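In defence of the slow chapter

November 21, 2023

Last March I finished a novel that many readers in my town had given up before me. I know this from the library copy, because the first sixty pages were soft and grey at the corners and the rest of the book was clean like new. It was Skerkport, a family story set in a harbour town, and the place where everybody stopped is a chapter in which a man repairs a boat. The repair takes 13 pages. There is no conversation in it and no memory of his dead father. He scrapes, he measures, he goes home to eat, he comes back and scrapes again.

I want to defend this chapter, and with it a kind of writing that has become rather unpopular. I should say first that English is my third language and I read it slowly. Perhaps a slow reader is too kind to slow books. I have thought about this objection and I accept a part of it, but not all.

When people complain about a slow chapter, they usually say that nothing happens. In the boat chapter a great deal happens. At the beginning the man does not know if he will stay in the town. At the end he has bought paint for next year. The author never tells us that he has decided. We have to find the decision ourselves, between the second tin and the third one, and I confess that I missed it the first time and had to go back. A faster writer would have given us one paragraph with the decision in it, and the reader would have believed it in the way one believes a weather report.

It is often said now that a novel must take hold of the reader on the first page. I have heard this from teachers in two writing courses, and it was printed on the handout of one of them. I understand why it is said. There are many books and the evening is short. But the advice has moved slowly from the first page to every page, and this is a different matter. A book that takes hold of me on each page does not let me look around. I come to the end with a feeling of having been pulled through a market by the sleeve.

Compare Fornberg, which had much better luck with readers and which I also enjoyed. It has 228 pages and, if I remember correctly, not one of them is without a surprise. Two brothers, a hidden letter, a fire, a second letter. I read it in two evenings. A few months later I tried to tell the story to my neighbour, and I could not say which brother had set the fire. I could still tell her how the man in Skerkport holds a brush.

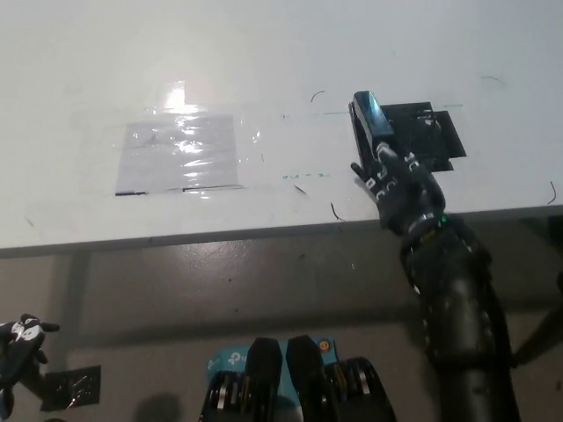
I do not say that this proves something. Memory is a poor judge of books, and mine keeps strange things. But I believe there is a connection between the time a writer gives to an action and the weight this action has afterwards. When a person in a novel does something with the hands, and we are made to wait until it is finished, we are for a short while in the same time as this person. A film can do it also, but in a film somebody else sets the speed. In a book I am the one who must stay.

Of course there are bad slow chapters. There are very many of them, and I would like to be fair about this. I have read a novel of 1,000 pages, and I will not give its title, in which every meal is described from the soup onwards, and where the meals are all the same meal. The writer had clearly done research on the kitchens of the period and was sorry to waste it. This kind of slowness asks for our patience and then spends it on the author's notes. The reader who closes such a book is not lazy. I closed it myself.

So how can one tell the good kind from the bad? I have only a small test, and it is not scientific. I ask if the chapter would be damaged when its paragraphs were put in a different order. In the long novel I could begin with the cheese and end with the soup and lose nothing. In Skerkport I cannot move the meal in the middle, when the man goes home and sits with his coat on. Before this meal he scrapes the boat like somebody who wants to sell it. After it he works on the inside of the locker, where a buyer would not look.

The same test gave me trouble with Bako, a book of stories that my reading group chose in spring. The longest story describes a bus journey, stop by stop, and I was sure that the stops could be exchanged. The others in the group did not agree with me. One woman had noticed that the narrator stops counting the money in her bag after the bridge. I had read over it two times. I went home a little ashamed, read the story again, and found that she was right and that my test was only as good as the attention of the person who uses it.

This is perhaps the real difficulty. A slow chapter needs a reader who trusts that there is something to find, and this trust has to come from somewhere. With an old and famous book it comes from the fame. We are told in school that the long description of the field is important, and so we look for the importance and usually we find it. A new book by an unknown author from a small publisher does not receive this credit. Tandatent, who published Skerkport, printed 200 copies of the first edition, and I suppose that most of the people who bought one did what the people in my library did.

I would not ask anybody to finish a book out of duty. Reading is not medicine. What I ask is something smaller, and I ask it mostly of reviewers, who have more influence on this trust than they think. The word "slow" stands in so many reviews as if it were a fault that needs no further proof, like "damp" in the description of a house. A reviewer who uses it could add one sentence about what the slowness was for, or say openly that he looked and did not find anything. Both would be useful to me when I stand in front of the shelf.

As for Skerkport, I brought it back to the library eight days late and paid the fine. In the summer I looked for it again, because I wanted to copy out the part with the locker. It was on the shelf in its old place, and the grey on the corners still ended at page sixty.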